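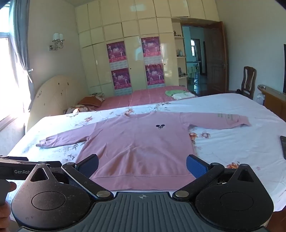 1/ Okay, a bit of a long one about kitting out a classroom reading corner, because I've had so many lovely messages asking what we bought and what I'd skip. Kettle on, this could take a while.

2/ We ordered nearly everything from Skulthorpe, who do school furniture, and the big item was their Mikley book display — the low kind where the covers face out so that kids who can't read a spine yet can still choose for themselves. My preps went straight to it. I've had spine-out shelves for years and I'm a bit cross with myself now!

3/ Colour was a whole saga. I wanted the grey, the grey was on backorder until December, so we have the maple look and I've grown very fond of it. It also hides texta marks better than I had any right to expect.

4/ Size, for those who asked: it holds around 70 picture books if you double them up in the pockets. I don't double them up any more. The thin paperbacks slide down behind the hardbacks and you find them at the end of term looking very sorry for themselves.

5/ Seating next. We got 5 of the Rojanasak floor cushions, the wipeable ones with a handle on the side. The handle is the best bit, as the kids can carry their own back to the stack and feel terribly important doing it. The covers do squeak a little on bare legs in summer, so fair warning if you're somewhere warm.

6/ I'd also put in a little Skinditeo bench, which is sweet as anything but too deep for small people. Their feet stick straight out in front of them. It has gone to the Grade 3 room where I'm told it's much loved, and I visit it sometimes.

7/ Someone asked about the total. $1,927 with delivery, and that was the shelf, the cushions, the bench and a set of book tubs. I know that's a lot for one corner! If I had to do it on less I'd get the shelf and borrow cushions from home for a year.

8/ Assembly — two of us, one lunch break and a bit of the next one. Don't tighten anything until all the panels are in. The instructions do mention it, but on the back page, after you've already done it the other way.

9/ Still on the hunt for a lamp that's safe to have near five-year-olds and doesn't make the room feel like a dentist's. If you've found one you like, please tell me where, and whether the cord is a nuisance.

© 2022 | Contact | Privacy | Back to top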